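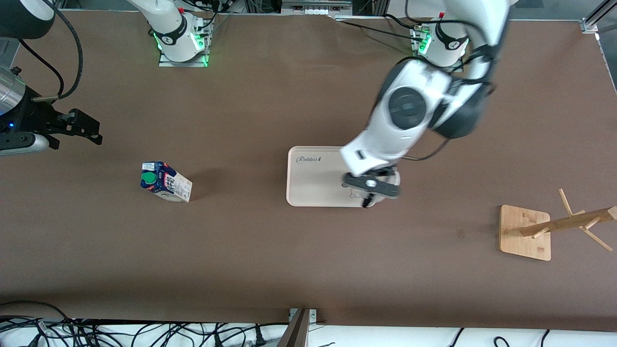

The work table, with one arm reaching down to the tray

Treltedton to Fikivach air link: progress report to the Athanasiadis Fund
April 7, 2023

Hi all,

I promised you something shorter than the last report, so I'll get straight into it. The Skandent service is flying again, we've got passengers on it, and I'm a lot more cheerful than I was when I wrote to you over the summer break!

How the flights are going

We've sold 409 of the subsidised fares so far. The early morning departure is the popular one (mostly people with hospital appointments in Fikivach, plus a few students heading back to college) and the evening return fills up nicely behind it. The midday flight is still pretty quiet. I'd like to give it a bit longer before we talk about dropping it - a few of the farm supply businesses have only just started using it and they've told me they'd miss it.

We lost six flights to fog and one crew shortage. Skandent rebooked everyone without a fuss, though the text messages went out late and I heard about that from plenty of people at the counter. They're changing the way the messages are sent and I'll keep nagging.

Ground staff

The two check-in positions you're paying for are both filled, and both by locals who were laid off when the old carrier pulled out. They've finished the baggage and dangerous goods training. Ramp training is taking longer than I'd planned, as the instructor has to come up from Fikivach and we can only get her when there's a spare seat.
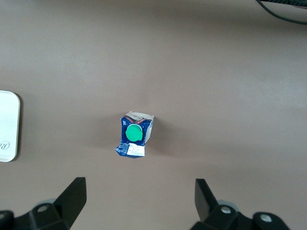
Money

We're under budget on fares and over on fuel. The fuel bit is annoying but it's covered by the clause we all argued about, so thank you for arguing. I've moved nothing between budget lines and won't without asking you first.

What's next

- 200 more subsidised fares go on sale for the winter timetable, starting in June
- the booking window opens 30 days ahead, up from 14
- ramp training finished and signed off
- a decision on the midday flight

I still need your okay on the second item before Skandent can load it into their system. An email will do.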